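Junby break room, after the clear-out

The flyer from Dandamholm promised that a tidy break room would change how we all feel about Mondays. I have my doubts. The room got its clear-out anyway on Wed 17 April, and these are the notes. Click through if you must.

The plan was to sort everything into 4 groups: keep, wash, give away, throw out. I was told this system never fails. In my experience the third group goes into a closet and stays there until somebody moves offices, and I expect to find it in the closet by summer.

1. The big bin

Brown rim, deep enough to lose an arm in, and plenty scuffed up there. After all the talk of ruthless sorting, I expected more in it than a crumpled sheet, a bit of orange mesh and a purple cup. The knotted plastic bag is next to the bin – close, but I wouldn't call that thrown out.

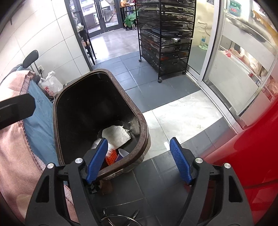
2. The shelf over the sink (no picture yet)

Wukov sells a set of 36 stick-on labels for this sort of thing, and we now own one. Five have been used. Two of those say "Tea." I remain unconvinced that anyone who ignored the shelf before will respect it with a label on.

3. The supply closet (no picture yet)

Hermans lent us a rack, which fits if you leave the door open. We're told this is temporary. The old rack was temporary too, and it was in there for 5 years.

More pictures when the shelf is done, if it gets done. The mop is still missing.

Junby Building Notes | Contact: front desk, ext. 622 | © Junby | Back to top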